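Three weeks with the Jusura simulator, and my card is still in my wallet

25/09/2024

I have been putting off writing this because I wanted to like it more than I do. Jusura is the simulation package Fomer sells for people who want to train and test a robot arm before they own one. The pitch is that you build a room, put an arm in it, give it a job and let it practise all night while you sleep. The licence is 510 pounds a year, which would be loose change to a factory and is a lot of money to me.

I don't run a factory. I do odd bits of automation for small workshops near Vimilcombe, mostly feeding parts into things and taking them out again, and I already pay for Sopacua, which is ugly and slow and has never lost my work. So my question was simple. Does the pretty one save me any time?

Installing it took most of an evening. The download is in 10 parts for reasons the manual doesn't go into, and one of mine was corrupt, so I had to start that one again. After that it ran without a crash, and I'll give them credit for it.

You get 146 ready-made rooms and tasks. The number is on the front page of the website in very large type. I went through a fair few and a good many are the same room with the furniture pushed about. There are kitchens, playrooms, studies. I found two workshops, and one had no bench in it. Somebody at Fomer has decided that robots are going to live in our houses, and the people who might buy a licence this year will have to make do.

My other grumble is with the success score. I ran one of the pick-up tasks 134 times with the default settings and the report at the end was glowing. Then I changed the friction on the part to something nearer what I see on a real job, and the score fell through the floor. The default is generous, to put it kindly. If you showed that first report to a client you would be embarrassed by January.

Support did answer my email, I should say, and quickly. They told me the friction values were "a starting point". Fine — then put that on the page with the scores.

What it does well is light and shadow. Sopacua lights everything like a dentist's surgery, and if your arm relies on a camera that matters, as a real floor has stripes of sun on it and real parts throw shadows on each other. Jusura takes this seriously. I had the arm working at a little rack with green bars on top, out on the big white mat in one of the house rooms, and I spent longer moving the light than I did on the arm.

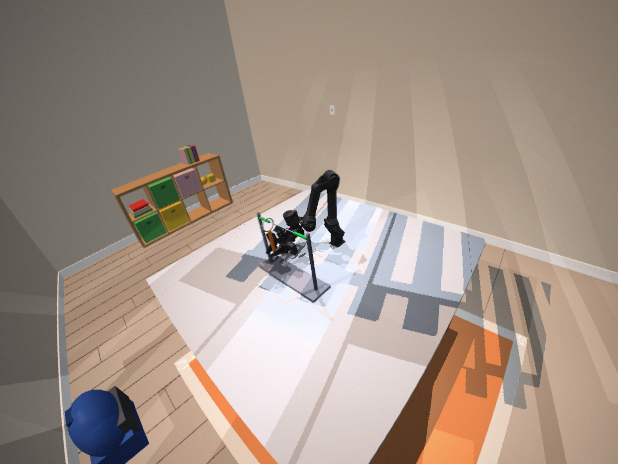
Marisol's comment came in after I put up a short note on this last week, and she thinks I'm being unfair: the friction can be set once and saved as your own default, so it costs you five minutes and then you never think about it again. She also reckons the house rooms are useful because the clutter is a harder test than any tidy bench.

She's right about saving the default, and I had missed it. It is under Materials, three menus down. I'm less sure about the clutter. A shelf of books by the wall only makes the job harder if the arm has to deal with it, and in the tasks I tried it never did.

I have the trial for a few more days and I'm going to build my own bench in it, with my own feeder, and run the same job in both packages. If Jusura gets closer to what the real arm does, I'll pay up and say so here. Until then I'm sticking with the dentist's surgery.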